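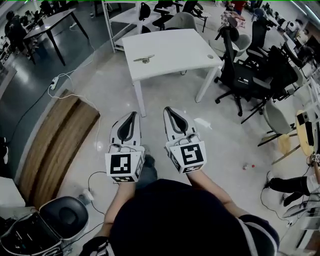
Production Diary: Technical Week, Tuesday

The company was called for ten o'clock and began the day with a vocal warm-up in the upper lobby, the stage being needed for the hanging of the second-act drapes. Music rehearsal followed at half past ten. The finale of Act One, "The Ferry Leaves at Nine," was taken at two-thirds tempo and then at full tempo, with particular attention to the tenor entry after the key change. The entry is still early. The musical director has asked the tenors to watch the pit and not one another.

Readers of this diary who are new to the theater's season may wish to know that Bruvorura is a musical comedy in two acts, set in a lakeside hotel during its final weekend of business. The owner has sold the building to two buyers at once and spends the evening keeping them in separate dining rooms. The score calls for eleven players. The present staging is the first by this company, and the book has been shortened by one song and one telegram since the reading in June.

Mr. Arif Santoso, director, used the late morning to reset the dining room sequence. As blocked last week, the waiters crossed downstage of both tables, and the audience lost sight of the first buyer at the moment he recognizes the soup. The crossing now passes behind. Two bars of music have been repeated to allow for the longer route, and the copyist has been informed. Mr. Santoso also withdrew the business with the luggage cart, which had grown considerably since it was introduced.

The lunch break was extended by fifteen minutes while the fly crew corrected a counterweight. Line set seven remains out of service until it has been inspected again, and the hotel sign will be held at its low position in the meantime. Company members are reminded that they are not to walk under it.

In the afternoon the cue-to-cue rehearsal reached cue 61, the change from the lobby to the boathouse. The plan had been to finish the first act. Most of the time was spent on the storm, in which the sound, the lighting and the chandelier must agree – they did so on the fourth attempt. Ms. Chathurika Samarakoon, stage manager, has asked that the storm be run twice before any other work tomorrow.

Costumes from the Tamošiūnaitė workshop arrived at three o'clock. The bellhop jackets fit well. The second buyer's overcoat is too long for the revolving door and will be taken up overnight. Hats for the chorus have not been received. The shoes supplied for the tap number in Act Two are to be worn in rehearsal from now on, including by those who prefer their own.

The box office reports 621 tickets sold for opening night in a house of 1000 seats. The balcony will therefore remain on sale at the reduced price through the end of the week. The matinee is selling more slowly, and the education office has written again to the schools on its list. The printed program went to press this afternoon in a run of 2000 copies. A correction to the name of the second trombonist was received after the deadline and will appear on a slip.

The evening session was given to the orchestra and principals only. The duet in the rowboat was played without stopping for the first time. The reprise was not reached. Rehearsal closed at 9:40, and the stage was handed to the lighting department for focusing.

Tomorrow's call is ten o'clock for the full company, in costume as far as available. Notes for Act One will be given in the house, rows C through F.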